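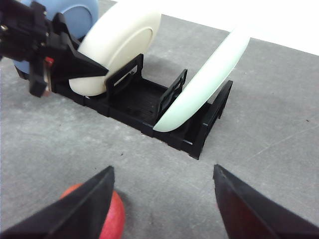 The Iltow community supper is coming back to the hall on Momley Street, and if you've been missing it as much as the rest of us have, you'll want to keep your Friday evenings open. The first one is set for June 7, 2024, with doors opening at half past five and food on the tables by six. Supper will run every week after that through the end of summer, and longer if people keep turning up hungry.

Regulars will remember that the suppers stopped in January, when a pipe gave way over the kitchen and the floor had to come up. It was a sad few weeks for anybody who had gotten used to walking over there at the end of the week for a bowl of soup and a good long talk with the neighbors. Repairs came to $3,435 in all, paid for by the spring bake sale, a very generous check from the Wanano Bakery, and a coffee can by the library door that filled up faster than anyone expected (much of it in quarters, and bless whoever rolled them).

The kitchen has a new floor, a deeper sink and a second oven, so there will be hot rolls again and they should all come out at the same time. The first menu is chicken and rice, a bean chili for those who don't eat meat, green salad, and the rhubarb crumble that people have been asking after since winter. 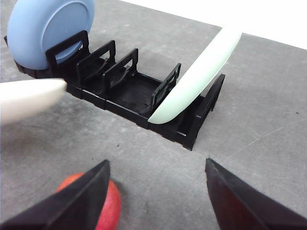
Supper is still pay-what-you-can, with a suggested $7 for adults and nothing at all for children. If this isn't a good month for you, please come anyway and sit down with everyone else. There's a box by the door, and what goes into it is your own business.

The hall seats 70, and on the last few Fridays before the closing it was full or very close to it, so a second sitting at a quarter past seven has been added for folks who work late or who have little ones at ball practice. You don't need to reserve a place for either one, though groups of more than six are asked to leave a note at the library desk by Wednesday so that tables can be pushed together.

Help is always welcome, and it doesn't have to be a whole evening. Setting up takes place from four o'clock, and washing up usually lasts until a little after eight, with the radio on and leftover crumble for anyone still standing at the sink. Two drivers are also needed to carry meals out to neighbors who can't easily leave the house. The route along the river and back takes less than an hour, and it's a lovely drive on a June evening.

Parking is behind the hall, with more across the street at the Sun Laundromat, whose owners have kindly offered their lot after five. The ramp and the wide door are on the parking lot side. Bring a sweater, as the big room still gets chilly once the sun goes down.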